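Progress report to the Tavotard Fund
Project: Plain-language information on crypto assets for small savers in Cinddale and Hindov
Report date: 11 July 2022

1. General situation

The project is now in its second half, and the work goes forward mostly as we planned it in the application. The first months of the grant were used for reading the rules and for writing. In the present period we moved to meetings with the public and to the complaint guide, which was promised as the main product.

The market did not make our task quiet. Prices of most tokens went down strongly in the spring, and several lending platforms stopped withdrawals. Because of this, people come to us with other questions than before. In the winter they asked how to buy. Now they ask where their coins are kept, who is responsible, and if there is any office that will read their letter. We changed the order of the chapters in the guide, so that custody and frozen accounts come first and the chapter on wallets comes after.

2. Public sessions

We held nine sessions in this period, five in Cinddale and the rest in Hindov. In total 112 persons signed the attendance sheets. The application did not set a number for attendance, but we consider this a good result for towns of this size.

The session on stablecoins was the most difficult to prepare. Our first version used the word "reserve" in the legal meaning, and the participants understood it as a guarantee. We rewrote this part twice. The new version explains first who can ask for redemption and under which conditions, and only then speaks about reserves. Participants in Hindov also asked for more on taxes. We can explain only the general principle, and we tell them clearly that we do not give tax advice.
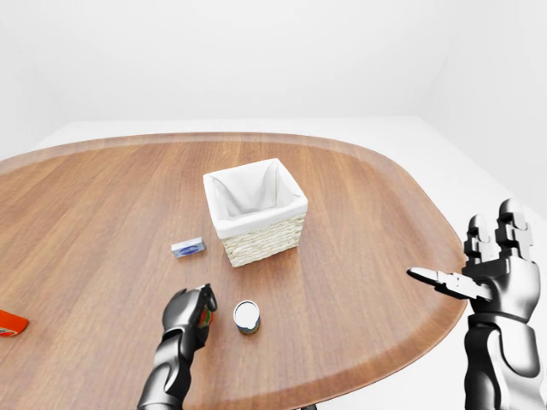
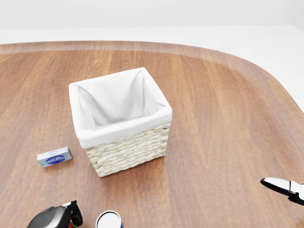 Square woven basket on a wooden table, two views.

3. The complaint guide

The draft of the guide is complete except for the last chapter. It explains how to find out if a company is registered, what to write in a first complaint, which documents to keep, and what to do when the company does not answer. A law office, Casado, read the first half for us without payment and returned many remarks. Most of them were about words which we used too freely, for example "license" and "registration", which are two different things and which companies like to mix in their advertising.

The last chapter is about companies with a seat in another country. It is late. The rules are under discussion in several places at the same time, and we did not want to print something which will be wrong after a short time. We propose to publish this chapter only online, where we can correct it, and to print the others as planned.

4. Budget

Spending is below the plan in printing and above the plan in room rent. The hall in Hindov raised its price, and we learned this only after the dates were announced. We ask for your permission to move a part of the printing money to rent — the total of the grant stays the same. The table with all the lines is in the annex.

5. Difficulties

There were two difficulties which we want to report openly. The first is the web form for questions. It received many messages from sellers of trading courses, and for some time real questions were lost between them. The form now has a filter, and we read the filtered messages by hand at the end of each week.

The second is translation. Part of our audience in Cinddale reads English only with effort, and the short leaflet exists only in English. A translation was not in the application. We would like to discuss it with you before we look for other money.

6. Next steps

Until November we will finish the remaining chapter, print the guide and repeat the session on custody in both towns. The final report will follow after the closing of the accounts. Please send us your answer on the budget change as early as you can, as the hall asks for a deposit.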